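The Sweet Table at Dredside

My aunt kept the lost property office at Dredside station for most of my childhood, and when she retired I more or less inherited it, the way other people inherit a clock or a bad knee. It was one room with a long counter, a kettle, and shelves that went up so high you needed the steps for anything beginning with U. Umbrellas lived at the top. She said they were the only things light enough to fall on you and leave you friends.

I was there eleven years, and in all that time the thing I thought about most was a letter. It was found on the last train from Erilano, tucked down the side of a seat, in a pale green envelope with no stamp and no address. On the front somebody had written "For when you get there", in a careful, slanting hand, and underlined the word when.

Now, we were allowed to open things. We had to, really, or half the suitcases in the county would never have gone home. But I couldn't open that. I logged it as item 3418, put it in the drawer with the spectacles, and made myself a cup of tea, and then I took it out of the drawer and looked at it again.

July came, and the railway decided that lost property would be better done from head office, on the fourth floor of a building called Fotora House, which had revolving doors and a great deal of light. They were kind about it. They gave me a lanyard and a chair that went up and down, and they told me I could help myself to the sweets, which I took to be the sort of thing people say until I found that they meant it.
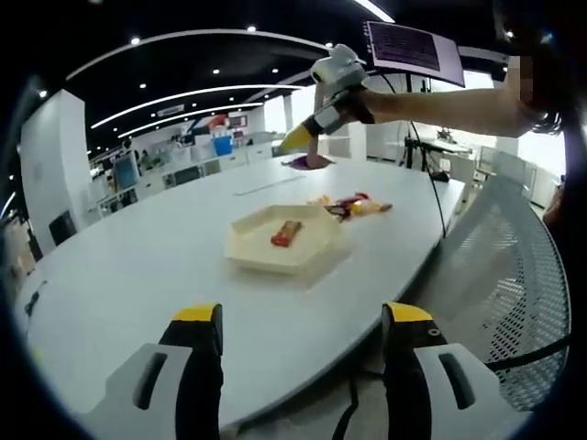

What I took with me

You would think that moving a whole office would mean vans, and for the umbrellas it did. There were 200 of those, and they went off in a lorry looking like a lot of roosting bats. The letter I carried myself, in my handbag, between my purse and a packet of tissues, and I rode up to the fourth floor with my elbow clamped over it as if the lift might be full of thieves.

Everybody there was younger than me and typed faster. The young man at the next desk was putting the whole register on the computer, all those pages of my aunt's handwriting, and he'd stop now and again to read one out, because she had never been able to describe a thing without giving her opinion of it. "One brown hat, gentleman's, and he is better off without it." He laughed until he had to take his glasses off. I liked him very much after that.

It was he who got to 3418. He read it out, and waited, and said, "So what was in it?" and I had to say that I didn't know, that it was in my handbag, and that it had been in one drawer or another for six years.

He didn't laugh at that one. He fetched us both a coffee and we sat down at the big table by ourselves, everybody else having gone to a meeting about signs, and I put the envelope down in front of us. 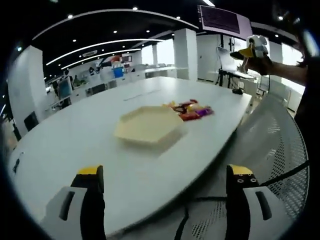 I told him what I had always supposed, which was that a mother had written it, and slipped it into a coat pocket on a platform somewhere, and that the child had gone off to college or to sea and never known it was there. He thought it was a sweetheart. We argued it back and forth quite happily, and the coffee went cold, and I noticed that neither of us had picked the thing up.

"You could put it back," he said at last. "On the train, I mean. The same one."

It was against every rule my aunt ever taught me. Things came in and you kept them safe – that was the whole of the job. But I went home by way of Erilano that evening, a good hour out of my road, and caught the last train back with the farm lads and the waitresses. I sat by the window until the river showed, and then I slid the green envelope down the side of the seat, just far enough that a corner stood up.

A girl got on at the next stop with a rucksack nearly as big as she was. She looked at all the empty seats, as you do, and then she came and asked me if this one was taken.

"No," I said, getting up, "I'm just moving," and I went and sat at the far end of the carriage, and looked very hard at the dark.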